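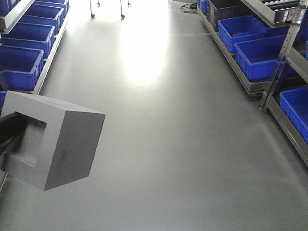

仓储移动机械臂作业规范 第5讲:货架通道内的作业规则 | 课程讲义

课程首页 课程大纲 讲义 实验安排 参考资料

第5讲 货架通道内的作业规则

授课:Marius Costache
实验指导:Bo-ram Cha、Lenuța Manole
讲义更新:2024年6月1日,星期六

本讲接着第4讲的风险评估往下讲。第4讲给出了危险源清单,本讲说明清单里与通道有关的各条在现场怎样落实。没有做完第4讲作业的同学,请先把清单填好再看第三节以后的内容。

一、适用范围

本讲的规则适用于带移动底盘的机械臂在两排货架之间取放料箱的作业。固定安装的机械臂、输送线和堆垛机不在范围内,放在第8讲。人工拣选与机器人共用通道的情况在第六节单独说明。

讲义中的数值是本课程实验区的内部规定,来自Vekeck实验仓的现场手册第三版。其他现场布局不同,载荷不同,数值需要重新评估,不能照抄。考试时引用数值须写明出处是现场手册。

二、几个用语

通道:两排货架之间供机器人行驶和作业的地面,宽度按两侧最突出的部位计算。货架底层托盘、横杆、料箱外沿都算突出部位。

净宽:通道宽度减去临时占用物之后剩下的宽度。推车、立架、线缆都是临时占用物。

作业包络:机械臂、末端执行器和所持料箱在一次动作中可能扫过的全部空间。计算时要用料箱的外形尺寸,只算夹爪是常见错误,去年的作业里有一半人犯过。

保护性停止:机器人中断动作并保持可以恢复的状态。它与紧急停止不同,恢复条件也不同,见第七节。

三、地面

1. 作业前由值班人员沿通道走一遍。地面不得有散落零件、包装带、液体和线缆。

2. 线缆是检查中最容易漏掉的一项。靠近货架立柱底部的线缆常被当作货架的一部分,检查的人从旁边走过去也不觉得有问题。规则很简单:凡是落在地面上的线缆,不论是否通电、是否有人认领,一律视为障碍物。需要长期保留的线缆走线槽或者架空,临时线缆在当班结束前收走。接头不得留在行驶面上。

3. 光滑地面会产生反光。灯光或窗户在地面上形成的高亮区域可能使相机局部过曝,深度数据在该区域出现空洞。现场手册要求把这类空洞按“未知”处理,不得按“空闲”处理。路径规划遇到未知区域时减速,必要时换用激光数据复核。

4. 阴影边缘也要留意。基于灰度的障碍检测会把明显的阴影边界识别成台阶或物体。出现误报时记录时间和位置,交给实验指导,不要自行调高阈值。

5. 地面划痕和轮印不影响通行,但如果定位依赖地面特征,清洁或重新涂装之后必须重新建图。

四、货架和料箱

1. 料箱放入货架后,箱体应完全落在层板或托盘上,前沿不得越过横杆。斜放的料箱由人工扶正之后再启动程序。

2. 敞口料箱的装载高度不得超过箱口。超过箱口的物品在抽出时会碰到上一层。

3. 小件滚动物品,例如球、轴承、圆柱销,应放在带挡边的托盘内,托盘挡边高于物品半径。放在高处的滚动物品,机械臂在同一货架上作业时速度减半。

4. 不同颜色的料箱如有不同用途,须在货架端头张贴说明。颜色不能作为机器人识别料箱的唯一依据。深色料箱在光线不足时对比度低,检测漏报率高于浅色料箱,验收测试必须包含深色料箱。

5. 货架立柱上的孔位用于调节层高。层高改动后,货架模型要同步修改。Cirilo Hinojosa在2月的报告里写过一个案例:某层下调了一个孔位,模型没有改,末端执行器在下一次取箱时顶到了横杆。没有人受伤,末端执行器外壳报废。该报告在参考资料第二项,请在讨论课前读完。

6. 底层料箱离地近,取放时机械臂需要伸低,底盘与货架的距离也随之变化。底层作业的路径单独验证,不得由上层路径平移得到。

五、末端执行器

1. 每班开始前检查外壳有无裂纹、松动和污迹。污迹本身不一定是故障,但要判断来源。润滑脂渗出按故障处理,接触性污迹擦净后记录即可。

2. 行驶时末端执行器收回到底盘轮廓以内。确需伸出行驶的,须在任务单上注明,速度按第六节表中最低一档执行。

3. 棱角分明的末端执行器在人员可进入的区域使用时,要单独评估接触风险。风险评估表中“边缘与尖角”一栏不得空着,即使结论是不需要措施,也要写明理由和签名。

4. 腕部相机的视野会被末端执行器自身遮挡一部分。遮挡区域应在标定时做成掩膜。更换夹爪后掩膜失效,必须重做。

六、通道占用与速度

净宽的要求是,机器人最大行驶宽度之外,两侧各留出安全余量。实验仓规定的最小净宽为1,000毫米。低于这个值,机器人不得进入,由值班人员清理后重新测量。

推车和带轮立架停在通道端头时,必须锁住脚轮,并登记在占用板上。这类物体腿细、离地空间大,扫描高度固定的激光只能看到几根细杆,有时完全看不到上面的台面。因此通道端头的推车一律以台面外形加入地图,不以激光测得的腿部位置为准。

速度分档如下:

无人区,净宽达标:按任务单速度
无人区,存在未知区域:任务单速度的一半
有人进入相邻通道:低速档
有人进入本通道:保护性停止

人机共用通道须事先申请,由Lenuța Manole签字。没有签字的任务单系统会拒绝,但不要把系统拒绝当成唯一的防线,操作员自己也要看单。

七、停止与恢复

保护性停止后,原因消除即可由操作员在控制台恢复。恢复前要看到整条通道,看不到的部分须走过去确认。

紧急停止后,不得直接恢复。步骤是:查明原因;复位急停按钮;检查末端执行器是否持箱;如持箱,先由两人托住料箱再释放;手动低速退回起始位;填写停机记录。

停机记录写事实,不写推测。“料箱卡在横杆上,夹爪仍处于闭合状态”是合格的写法。“可能是感知模块不稳定”不合格,这种判断放到分析报告里。

八、标准与现场规定的关系

课上常有人问,既然已有标准,为什么还要现场手册。ISO 10218系列针对工业机器人,ISO 3691-4针对无人驾驶工业车辆。移动底盘加机械臂的组合同时涉及两类要求,具体到某条通道、某种料箱时,仍要由使用方做风险评估并写成现场规定。现场规定可以比标准严,不能比标准松。两者看起来冲突时,停下来问,不要自己挑一个执行。

各标准的版本以图书馆数据库中的现行版本为准,讲义不附原文。

九、作业

1. 取第4讲填写的危险源清单,选出与地面和临时占用物有关的各项,逐项写出检查人、检查时机和不合格时的处理。

2. 为实验仓B通道写一份班前检查表,限一页。检查项要能用“是”或“否”回答。

3. 阅读Hinojosa的报告,说明如果当时执行了第四节第5条,哪一步会发现问题。字数不限。

作业交到课程网站。第2题的检查表会在实验课上由另一组同学照着用一遍,写不清楚的地方由使用组标出,退回修改。

十、参考资料

[1] Vekeck实验仓现场手册,第三版,第2章和第5章
[2] C. Hinojosa,货架层高变更与模型同步,内部报告
[3] Florin Lazăr,移动机械臂风险评估练习册,练习73
[4] 第4讲讲义及危险源清单模板

实验课着装要求与上学期相同,穿包头鞋,长发束起。预约时段有变动的,直接与Bo-ram Cha联系。

上一讲:风险评估 下一讲:验收测试的设计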